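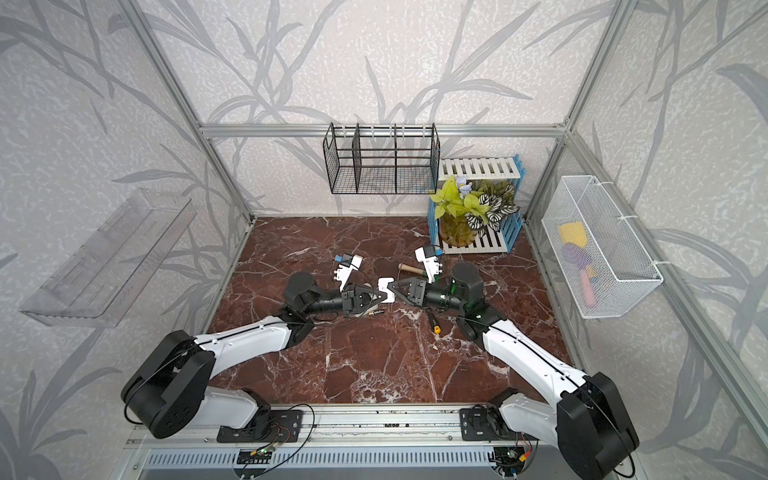 Where do you keep the tools you use every day on a small bench?

posted by mossybench, 1 Jun 2021

Hi all! I finally have a proper little hobby corner and I'm so happy with it, but I need help with the storage. The top is a dark red marble slab with white veins that I got secondhand from Thaler (a stone yard near me in Hivilley), and it's gorgeous. I've put gray leaf-print panels on the walls and a potted fake plant at the back, with a blue flower, in an amber glass vase. Best spot in the house!

The trouble is the tools. There's a black wire mesh basket on the back wall with dividers in it, a white mesh basket on the right wall for the sponge and odds and ends, and a clear acrylic shelf on the left that I haven't given a job yet. And still my hammer and screwdriver live on the tabletop. Every time I start something I'm sliding them out of the way, and I worry about chipping the marble. What would you put where? I'd like to spend under $200, and I can't drill any more holes on the left side.

2 answers

tinkerfern
1,318 posts

Oh, what a fun corner to sort out! I had a stone top for years and loved it – so easy to wipe down, and small screws show up nicely against a dark color.

I'd start with the divided basket on the back wall, as you already own it. Give the screwdriver its own section, tip down, and keep the sections beside it for things of a similar length like pliers, files and pencils. If the tips poke through the mesh, cut a piece of thick felt to fit the bottom. I used an old place mat and it has held up beautifully.

I wouldn't put the hammer in there. It's top heavy and it'll drag the whole basket forward on the rail. A plain two-prong hook, screwed to something solid on the back or right side at elbow height, is perfect for a hammer. Hang it head up with the handle between the prongs. Mine cost next to nothing and I reach for it without looking!

The acrylic shelf is where I'd put small, light stuff. Shallow lidded tubs are great because you can see through the shelf from below and find the one you want. I have the Trilletti ones, the short size, and 2 of them sit side by side on a shelf that's 20 inches long. Please don't load it up with jars of nails, though. Acrylic bows slowly and you won't notice until it's bent.

For the marble, get a rubber mat and do all your hammering on that. Roll it up when you're done. I'd also wipe up glue and anything acidic right away – vinegar cleaners leave dull spots on marble that don't come off with more wiping. Ask me how I know. Dish soap and warm water is all it needs.

And keep the plant! It makes the whole place cheerful.

atticdrawer

magnetic strip. got an Atau one last December and stuck it up with the tape that came with it, no drilling. holds screwdrivers fine but I wouldn't trust the tape with a hammer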